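This site uses cookies to remember your settings. Accept | Manage preferences

Filed under: Group meetings, Robot learning

October — notes typed up by whoever had the laptop (me)

Minutes, Flunix group meeting, Keronero room

Started at 3.10pm, late, as the previous lot were still arguing over the whiteboard. Everyone present except the Kravchuk side, who joined by phone for items two and three and then lost the line. Apologies to them if I've got their points slightly wrong — shout and I'll fix it!

1. Last time's minutes

Agreed, with one change. I had written that the relabelling was finished. It was started. Now corrected.

2. The relabelling result

This took up most of the hour, so I'll try to be fair to it. The question was whether we get a better policy by collecting more demonstrations or by going back over the ones we have and marking where each attempt at the task begins to drift. We have 2463 demonstrations in the Kalutside set. Of those, 491 have now been relabelled by hand, with the drift point marked and a short note on why.

We trained on the full set with the old labels, then again with the 491 swapped in and nothing else touched. Same seeds, same number of steps. The relabelled run did better on the bag tasks, clearly so, and came out level on everything else. I was really pleased with this (I'd bet a packet of biscuits on it being a wash, so I now owe biscuits).

There was a good long grumble about whether it's a fair test. The relabelled ones were picked by hand and lean heavily towards bags, so of course bags improved. Kravchuk's view, before the line went, was that we should pick the next batch at random and see if the gain holds. I agree, though it does mean a lot of dull labelling of episodes that are perfectly fine already. We also talked about whether the written notes do anything or whether the drift mark alone is enough. My hunch is the mark alone, but that's a hunch, and the run to check it is cheap.

Agreed: random batch next, up to 1000 relabelled in total, and one run with the notes stripped out.

3. Two arms and thin film

Carried over from last time. The trouble with clear bags is that the policy loses track of where the opening is once the film folds over on itself. People wanted to know if this was a camera problem or a labelling problem, and we went back and forth on it for ages. I said my piece, which is that the drift points in the bag episodes bunch up just before the second arm starts to move, and that to me looks like a timing thing between the arms.

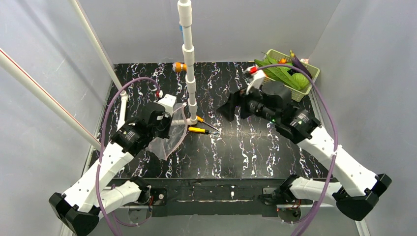 The other suggestion was to let one arm hold still for longer and only bring the second in when the first has settled. We could fake that from the existing data by padding the pauses — a bit of a bodge, but quick. Someone worried it would teach the arms to dawdle everywhere else, vegetables included. Fair point. We'll try it on bag episodes only and keep the rest as they are.

Agreed: padded version to be trained 3 times with different seeds before anyone gets excited.

4. The write-up

Short one. The draft has a method section and no results, which at least leaves room. I'll put the seed-by-seed numbers in a table and leave the bunching plot out until the random batch is in. The title is still dreadful and I'm open to offers.

5. Any other business

Please stop saving runs as "final". There are several finals now and I can't tell which one I'm supposed to be plotting. Put the label version in the name instead.

Biscuits: mine to bring, see item two.

Closed at 4.25pm. Same room next time, unless the whiteboard people have it again.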